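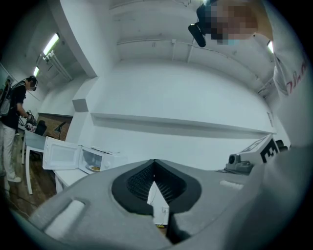

그림 4-1. 손잡이형 그리퍼 카메라의 원본 영상. 왼쪽에 문이 열린 전자레인지, 오른쪽에 마커 무늬가 있는 흰색 기기가 있다.

6월 개정 | 글: 아이만 우알리

4장. 마스크 설정과 궤적 추정

4장에서는 Drernuveo로 불러온 영상에 마스크를 씌우고 카메라 궤적을 계산하는 순서를 설명한다. 렌즈 보정 파일은 3장에서 만든 것을 그대로 쓴다. 보정 파일이 없으면 궤적 추정 메뉴가 회색으로 표시되고 선택되지 않는다.

4.1 자체 마스크 만들기

그리퍼 본체는 카메라와 함께 움직이므로 영상 안에서 위치가 바뀌지 않는다. 그림 4-1처럼 본체가 아래쪽 절반을 차지하는 영상에서 마스크를 빼면 본체 표면의 특징점이 정지 물체로 잡히고, 궤적이 실제보다 짧게 나온다.

1. 프로젝트 창에서 영상을 선택하고 [마스크] 탭을 연다.
2. [원형 시야]를 켠다. 시야 바깥의 어두운 가장자리가 제외된다.
3. [다각형]으로 그리퍼 본체의 윤곽을 따라 점을 찍는다. 경계에서 조금 바깥쪽으로 찍는다.
4. 본체 가운데의 개구부도 마스크에 포함한다. 홈 사이로 바닥이나 벽이 조금 보이더라도 따로 남기지 않는다.
5. 오른쪽 가장자리에 흐리게 나온 부분도 그리퍼의 일부이면 함께 덮는다.
6. [전체 프레임에 적용]을 누르고 이름을 붙여 저장한다.

참고: 마스크는 장치별로 저장된다. 같은 모델이라도 카메라를 뺐다가 다시 끼웠으면 새로 만든다.

4.2 사람 영역 제외

작업자가 둘 이상인 공간에서는 다른 사람이 시야에 들어온다. 움직이는 사람 위의 특징점은 궤적을 흔들리게 한다.

1. [동적 영역] 탭에서 [사람 검출]을 켠다.
2. 미리보기에서 시야 가장자리의 사람을 확인한다. 어안 렌즈의 가장자리에서는 검출이 자주 빠진다.
3. 빠진 구간은 타임라인에서 시작과 끝을 지정한 뒤 수동 영역을 추가한다.

참고: 얼굴 모자이크는 사람 제외와 별개의 기능이다. 모자이크만 적용한 영상에서는 블록 경계가 특징점으로 잡힐 수 있으므로 사람 제외를 함께 켠다.

4.3 궤적 추정 실행

1. [추정] 탭에서 저장한 마스크를 지정한다.
2. 프레임당 특징점 상한을 1000으로 둔다. 흰 벽과 흰 천장이 넓은 방에서는 상한을 올려도 점이 거의 늘지 않는다.
3. [조명 영역 제외]를 켠다. 형광등처럼 포화된 부분이 계산에서 빠진다.
4. 기준 마커를 쓰는 경우 [마커 정렬]을 켜고, 마커의 ID와 한 변의 실측 길이를 입력한다.
5. [실행]을 누른다. 진행 상황은 Bakix 로그 창에 나온다. 로그 서버의 기본 포트는 3224이다.

주의: 마커 길이에는 인쇄 파일의 값을 넣지 말고 자로 잰 값을 넣는다. 길이가 틀리면 궤적 전체의 축척이 같은 비율로 틀어진다.

주의: 마커가 붙은 기기를 촬영 도중에 옮겼다면 옮기기 전과 후를 별도 구간으로 나눈다. 한 구간으로 처리하면 오류 메시지 없이 잘못된 궤적이 저장된다.

4.4 결과 확인

추정이 끝나면 3차원 보기에 궤적이 선으로 표시된다. 재생 막대를 움직이면서 선이 갑자기 꺾이는 곳을 찾는다. 전자레인지 문처럼 여닫는 물체가 시야를 크게 차지하는 구간부터 보는 것이 빠르다. 문 표면의 점이 많이 잡혔으면 해당 구간에 수동 영역을 추가하고 그 구간만 다시 실행한다.

오류 코드 276은 추적이 끊긴 뒤 다시 연결되지 않았다는 뜻이다. 다음 순서로 처리한다.

1. 끊긴 프레임을 연다. 로그에서 프레임 번호를 두 번 누르면 바로 이동한다.
2. 화면이 벽이나 천장으로만 채워져 있는지 본다. 그렇다면 그 구간을 잘라낸다.
3. 마스크가 배경까지 덮고 있으면 4.1로 돌아가 윤곽을 줄인다.
4. 두 경우 모두 아니면 [재연결 범위]를 넓히고 다시 실행한다.

확인이 끝난 궤적은 [내보내기]에서 Trullov 형식으로 저장한다. 좌표 원점은 마커 정렬을 썼으면 마커 중심, 쓰지 않았으면 첫 프레임의 카메라 위치이다. 그리퍼 끝점 기준의 궤적이 필요하면 5장의 오프셋 입력을 먼저 마친다.

댓글 4

Younes Zaki
4.1의 4번대로 개구부까지 덮었더니 궤적 떨림이 줄었습니다. 그런데 손가락이 물체를 잡는 부분까지 가려지는데 학습용 영상에도 마스크가 들어가나요?

Ayman Ouali
들어가지 않습니다. 마스크는 추정에만 쓰이고 내보낸 영상은 원본 그대로입니다.

Aicha Kabbaj
머리에 쓰는 카메라 영상도 같은 프로젝트에 넣을 수 있는지 궁금합니다. 시간 동기화 항목을 못 찾겠어요.

Tímea Nyitrai
276 오류가 계속 나서 보니 예전 장치의 마스크가 지정돼 있었습니다. 장치를 바꿀 때 경고창이 떴으면 좋겠네요.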